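From: Renata Olivares
To: sim-tools list
Subject: Re: Jiver kitchen pack, worth paying for?

I said I'd report back once I had spent some time with the Jiver trial. I've been running the kitchen pack on our own workstation with the stock two-armed robot, using the phone pickup task that Hendum includes in the trial. Renders from the gripper views and from the robot's own view over the counter:

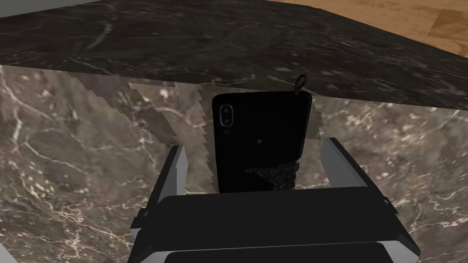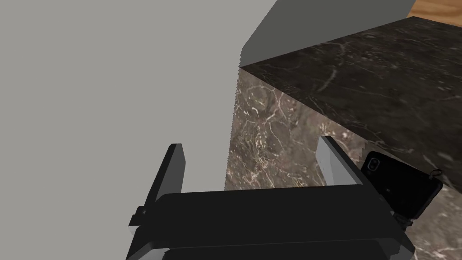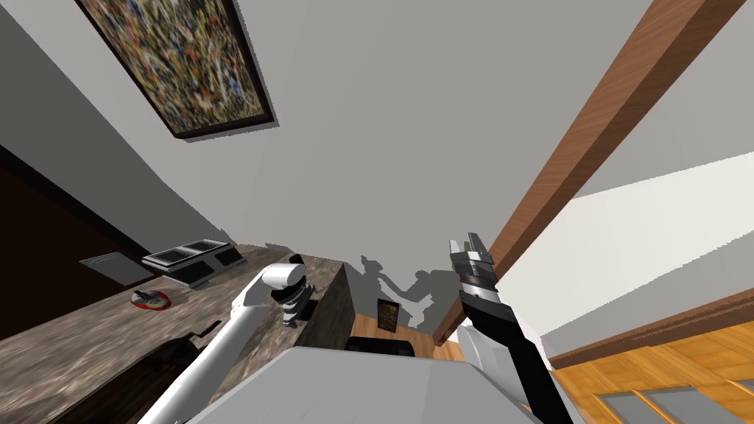
Dardo Retamal wrote back to me off list before I had finished this and asked whether the contact model was any good, as that was the part Buvgate got wrong for him. He said I could answer here.

Short answer for Dardo: better than Buvgate, with limits. The phone is a thin, rigid object with a small loop on the top corner. The loop is there to look at and has no collision shape of its own, so you can't hook it. The body of the phone is fine. With the fingers flat against it, it stays put at the default friction. If I lower the friction much, it slides down through the fingers at a believable speed. When it is leaning on the side of the counter block it takes some care to get a finger behind it, and the planner that comes with the pack doesn't know how to do that. I drove those attempts by hand.

Now the quoted questions.

> On a morning in November, Leandro Durán wrote:
>
> We have money for one scene pack this year and I need to pick
> between Jiver and staying on Buvgate. What I want to know:
>
> 1. Does it run on one ordinary GPU?
> 2. How much variety is there in the kitchens?
> 3. Are the wrist cameras usable as they come?
> 4. What does support look like if something breaks?
>
> We mostly do small objects on and around counters. I don't care
> about doors and drawers.

**1. Hardware.** Yes. With two wrist views and the head view all rendering I get nearly 90 steps a second on a single card. Drop the head view and it goes up a good deal. Memory was never a problem. The first load is slow while it builds its texture cache, and it rebuilds the cache if you move the install folder, so put it where you want it before you start.

**2. Variety.** The license covers 135 kitchens. Many of them share a floor plan and differ in stone, wood and what hangs on the walls. For your counter work I think that's enough. The stone textures are busy, with strong veins, and I would count that in its favor, as our old plain gray counters made detection too easy. Plain walls are still plain, though. In the second picture the whole left half is flat gray.

**3. Cameras.** The wrist cameras are usable. You get the palm and the fingers at the bottom of the view, and the field of view can be changed in the config file. Edges are the weak point. Look at the stepped outlines on the marble in the first two. There is an anti-aliasing setting, and I have not tested what it costs in speed. The head camera is where I would spend time. Its default range lets it tilt up so far that you get mostly ceiling, as in the third picture. Set your own limits on the head joint before you record anything. Shadows from the arms do fall on the walls, and our Buvgate scenes never had those.

**4. Support.** I wrote to them twice. Liis Vasiliauskas answered both times, the first within the same afternoon, the second after a longer wait. The second was a real bug: object resets ignored the random seed when more than one scene was open. She sent a patch file and said it would be in the next release. I applied it and the resets now repeat.

**Price.** The single-lab license is 3,000 for the year, with 2 seats. Extra seats are priced on request, and I didn't ask. The trial is the full pack with a time limit, so you can export your data from it.

Things I didn't try: liquids, cloth, anything with both arms on one object. Delia Bustos at Herrera has used the two-arm tasks, and she told me the handover one needs its timing changed to be of any use. She may want to say more.

If it were my budget I'd buy it for one year and keep the Buvgate scenes as a test set. Leandro, I can send you my config with the head limits already in it. It's one short file and goes in the project root.

Renata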